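Jun 13, 2019
Bautista Maldonado

Feed log, continued. Osudo posted at lunch that she and Sani are "just taking space." By the time I had finished my sandwich it had 239 replies in our sample, most of them from people who had never met either party and were taking it hard.

The tagger did badly. It marked 90 of the replies as supportive, including "wow, couldn't be me" and "praying for the dog." I read those myself and would call 21 supportive if I were feeling generous. The word "queen" still breaks everything. In March we told it "queen" was praise, and fans have been using it as a weapon ever since.

Evley's gossip page ran the split as confirmed, then as rumored, then as a quiz. I logged all three. Priketti's label put out a statement saying he has nothing to do with it, so now he does. 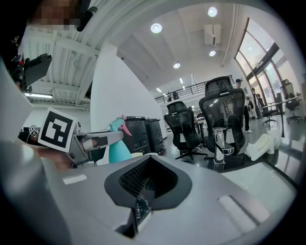 Still undecided on what to do with replies that are only a symbol. A lone black spade got filed under gardening. The pad in the middle of the gripper has the same shape, point up with round shoulders, and I'd trust it to sort these about as well as the current rules do. For now they go in the unsorted pile.

To do: rerun with "queen" set to neutral. Split the 2 Osudo fan accounts that keep replying to each other. Find out if there is a dog.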